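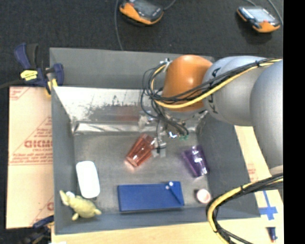 Chapter 7
The Mixed Bin

Every household and most workplaces own at least one container that holds things with nothing in common. It may be a kitchen drawer, a tub under a desk, or a tray by the front door. A plastic cup goes in, then a marker, a computer mouse, a small stuffed animal, a flat box that might still be good for something. Advice on what to do about such a container is easy to find and mostly untested.

This chapter looks at that advice with some suspicion. Chapter 6 dealt with shelves, where the case for order is fairly strong: a person looking for a book or a file can scan a row faster than a heap. It is tempting to carry the same reasoning over to the mixed bin. Sellers of storage goods do so all the time, and a good many writers on housekeeping repeat it without asking whether anyone has checked.

Take the usual rule, "sort by kind." Cups go with cups, pens with pens. The rule works well when there are many items of each kind. With two cups and one marker it gives you one very small group and a number of groups of one, and each group now wants its own place. Has anything been gained? The person who put the marker away may remember where it went. Other people in the house may not.

A second rule says to sort by use. This sounds wiser, but uses are slippery. Does a cup belong with drinking, with painting, or with the child who stacks cups on the floor? Two sensible adults can give different answers and both be right.

The Brumness study, discussed in Section 7.3, is often quoted in favor of sorting. Ladan Ahmadpour followed 45 households for 30 days and recorded 382 searches for small objects. Searches in sorted containers were shorter. What is quoted less often is that she did not count the time spent sorting, and that the households chose for themselves whether to sort. People who like order may simply be better at finding things. Ahmadpour says as much in her own closing pages, which her admirers seem to have skipped.

We will also look at the Skokau method, which divides a bin with fixed walls, and at Babaei's reply that fixed walls mainly make a bin smaller. Neither side has much data. Read both with a pencil in hand.

Before you go on

Choose a mixed container you use often. Without looking inside, write down everything you believe it holds. Then empty it onto a table and make a second list. Keep both lists, including the wrong guesses. You will need them in Section 7.2, where we ask what a person has to know about a bin in order to use it well.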